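# About Katene

We teach people to fix, alter and make their own clothes. That's the short version, and if you only came to this page to find out whether you need to bring your own machine, the answer is no, we have plenty!

Katene is a small sewing school on the second floor of an old shoe warehouse. We run evening classes, weekend classes, a summer program for teens and a drop-in mending night that has become the loudest room in the building. Most of our students have never threaded a needle when they walk in. Some have sewn for 40 years and come because they're tired of doing it alone in the spare bedroom.

## How we got started

Alby Lowther spent a long stretch altering suits and wedding dresses in the back of a dry cleaner. Customers kept asking if they could watch. One of them wanted to learn how to hem her own pants so badly that she offered to pay double for the hem if Alby would do it slowly and talk the whole time. He did (at the regular price), she brought her sister the next week, and by the end of that winter there was a class of seven squeezed in between the pressing table and the coat racks.

The dry cleaner was very patient with us. Still, when the warehouse space came up for rent, everybody was ready for it. We painted the walls ourselves, badly in places, and hauled the first cutting table up the stairs in two pieces because it wouldn't go around the landing. It still has a seam down the middle. Put your fabric across it carefully or your shears will catch — you'll hear this from us on your first night, and then again on your second.

Maham Zaidi came on as our second teacher. She'd trained in pattern drafting and had been making clothes for community theater, so she knew how to get a coat out of a bedspread in one weekend. Everything we offer in drafting and fitting is her work, and the fitting course is the one people write to us about years later. There's something wonderful about putting on a shirt that was drawn for your shoulders and nobody else's!

## What we teach

Beginners start with Machine Basics, which runs for seven weeks. You'll learn to wind a bobbin, sew a straight seam, sew a curved one, put in a zipper and take the zipper out again when it goes in backward. You leave with a tote bag, a pillow cover and a pair of pajama pants. We've seen those pajama pants at the grocery store.

After that, you can go pretty much anywhere you like:

- **Mending and Darning.** Knees, elbows, moth holes, pockets with no bottom left in them. All by hand, so it's a good choice if machines make you nervous.
- **Shirts.** Collars, cuffs, plackets and a great many buttonholes.
- **Drafting and Fitting.** Maham's course. Bring a garment you love and one you never wear.
- **Alterations.** Alby's course. Hems, waists, linings and how to take apart a jacket without losing your nerve.
- **Heavy Fabrics.** Canvas, denim and waxed cotton on our two walking-foot machines.
- **Teen Studio.** Summer only. They pick the projects, we keep up as best we can.

Class sizes stay small. You'll get help when you raise your hand, and you'll have a machine to yourself for the whole session.

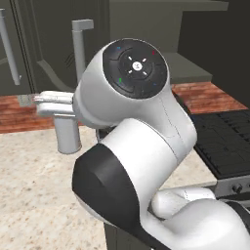

*White arm, black elbow cap.*

## The room

People ask about the space a lot, so we'll tell you what to expect. The windows face north, which is lovely for matching thread in the daytime. In the evenings we switch on the big lamps over the cutting tables. There are stairs at the front and a freight elevator at the back, and if you'd like to use the elevator just call ahead and one of us will come down and run it for you. It's slow and it rattles, but it works fine.

The fabric wall is open to every student. It's all remnants and donations, sorted by weight and then by color, and you can take what you need for class projects without paying extra. We last went through the whole thing on 12 October 2021 and it came to 3,219 pieces, counting even the skinny ones. We found a full bolt of mustard corduroy that had been hiding behind the flannel, and the teens have since turned most of it into overalls.

Irons live on the long shelf under the windows. Please empty the water before you put yours back!

## Mending night

This one is free and you don't have to be a student. Bring something broken and sit down. We supply needles, thread, patches and a kettle, and whoever is at your table will usually have an opinion about the best way to handle it. We see plenty of backpacks, stuffed animals with loose ears, and one memorable tent that took over half the floor.

If you'd like to give something in return, we're always glad of good cotton thread and old buttons. The button jars are very popular with kids, so come with a little time to spare if you're bringing one along.

Every November we hold a longer version called the Coat Table. Neighbors drop off winter coats with stuck zippers, torn linings or missing buttons, and students past the beginner level fix them for local families. It's a big push and a happy one. Last time we finished 80 coats, and Alby replaced so many zippers that he dreamed about them.

## Joining a class

New sessions open four times a year. Sign up at the front desk or by phone, and tell us if you're left-handed so we can put you at a table that suits you. Shears, pins, rulers and chalk are all here for you to use. Wear shoes with closed toes — pins travel.

If the price is a problem, talk to Maham. We keep two places in every session at a reduced rate and you don't have to fill out a form or explain yourself.

You're also welcome to come up and look around first. The door at the top of the stairs sticks in damp weather, so give it a good push.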